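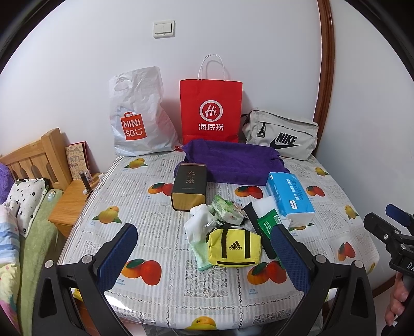 Nusrat Seneviratne wrote in after the last newsletter to ask whether the swap table would still take bags on their own, with nothing in them, as she had a drawer full and couldn't bring herself to throw them out. The answer is yes. Carrier bags, paper bags with handles and small sports bags are all welcome, and they are usually the first things to go.

The Pistbridge swap table runs again in November, in the upstairs room at the Trenum Centre. Doors open at 10am and we pack up at 2. Please bring your things between 9 and 10 if you can, so that they can be set out before people arrive. If you can only come later, hand them to Sunita Goel at the top of the stairs and she will find a space.

What we would like this time: towels of any size, flannels, tea towels, unopened packets of tissues, storage tins with lids that fit, and bags. Towels should be washed and dry. A bit of fading is fine. We had several good bath towels in spring and could have found homes for three times as many. Torn ones can still come along, but put them in a separate bag marked RAGS and we will pass them on to the dog kennels at Derura, who use them for bedding.

Tins are popular with people who sew or who keep seeds. Tea tins and biscuit tins both go well, whatever is printed on them. Please tip out any crumbs or leaves and give the inside a wipe. If the tin still has tea in it, we can take it only if the seal is unbroken.

We can't take pillows, duvets, electrical items, medicines or opened toiletries. Last time we were left with two duvets and a fan heater, and Corey Donnelly had to drive them to the tip.

The spring table took in 519 items and 90 were left at the end, mostly paperbacks and odd mugs. The leftovers went to the Agarwal shop on the high street, which has agreed to have them again – except the mugs.

There is no charge and you don't have to bring something to take something. A tin for coins will be by the door towards the hire of the room.

We need two more people for setting up, from 8.30am, and one for clearing away. It is mostly folding and carrying. Names to Nia Bowen, or add yourself to the sheet on the noticeboard. The lift is working again but is slow, so allow extra time if you have heavy boxes.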